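From: Ishbel Gunn
To: workshop-users list
Date: 20 February 2026
Subject: Re: Cables, bins and what goes where

On the list, Leblanc wrote:

> Can someone remind me what we agreed about loose cables? I went looking
> for a USB lead before lunch and ended up emptying three bins to find one.
> Also, is the rule one cable per bin or one type per bin? The notes from
> December say both, in different paragraphs.
>
> And is the stuff on the butcher-block table meant to be put away, or does
> it live there?

One type per bin. I wrote the December notes and the other paragraph was left over from an older draft, sorry. I have taken it out of the copy on the shared drive.

Longer answer below, as a few people have asked me much the same thing off list.

The white bin on the table is for black cables only. Coil the cable, put it in, leave it there. It doesn't need a label while there is only one kind of thing in it. If you take a cable out to use it, it goes back coiled. 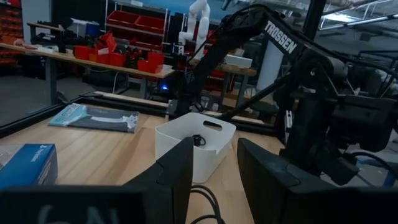 Photo: I. Gunn, Vavbridge workshop

The red bins on the long bench behind are a separate matter. They hold tools and parts and I am not proposing to touch them until we have finished with the table. Please don't put cables in them because they happen to be nearer. I took 17 out of there before Christmas and most of them had been knotted together by whatever was dropped in on top.

On coiling. Make loops the size of your hand, all in the same direction, and stop when you have a plug's length left over. Don't wind it round your elbow. Don't pull the last turn tight round the middle of the bundle either, as that is how the Zornurska leads ended up splitting near the plug. We have lost 3 of those and they are not cheap to replace.

If you have a strap, use it. I have ordered a pack of 40 from Sterkisora and they will be in the top drawer when they come. Until then a loose coil is fine.

What is not fine is a cable left on the wood with its plug in the air. It gets caught on a sleeve, and then it is on the floor. 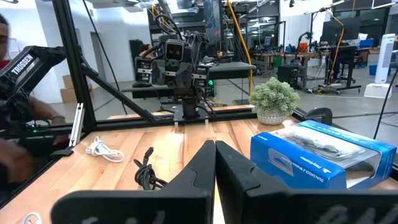
Still to be sorted: the white cable and the black one, next to the boxed controller.

White cables have no bin at the moment. My suggestion is that we give them one of their own, the same shape as the first so that they stack. Leblanc, you mentioned you had a spare at home. If it has a handle cutout, so much the better, but anything with a flat bottom will do. Until it turns up, coil the white ones and leave them on the table where they can be seen.

To the second question, about what lives on the table. 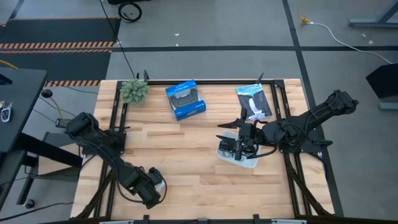 Things that are used every day can stay out, and things that are only kept there should sit along the back edge. That leaves the wood in front clear for whatever you are doing. The plant, the blue box and the Yellowstone book already sit along the back like that, and I would leave them. The plant is artificial, so please stop watering it. I have found the pot standing in a puddle twice and it marks the wood. The book can be borrowed, but bring it back.

The game controller is in its box and I would like it to remain in its box. It is a DualShock 4, the box has a window in the front, and there is no need to open it to see what it is. If you do need it for something, tell me and put the box back in the same spot while you have the controller out, so that I don't go round asking who has moved it.

For the end of each day, then, this is the order I have been doing it in. It takes me nearly 3 minutes.

1. Pick up every cable that isn't plugged into something and put them all in the middle of the table.

2. Sort by colour, black to one side and white to the other. Anything with a damaged end goes in the repairs envelope by the door, with a note saying what is wrong with it.

3. Coil and strap. A strap goes across the middle of the coil, like the red one on the black cable in the tray, and wants to be snug without squashing it.
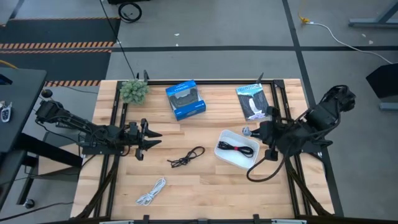
4. Put the black ones in the white tray. Small adaptors and odd connectors can go in a cup for now. I know the cup is not a long-term answer.

5. Push the book and the boxes back to the rear edge and wipe the wood down with a dry cloth. No spray, it takes the oil off.

If anybody wants a different order, reply to the list and not just to me. I will update the notes on Monday with whatever we have by then.

Leblanc, your USB lead was in the drawer under the kettle.

Ishbel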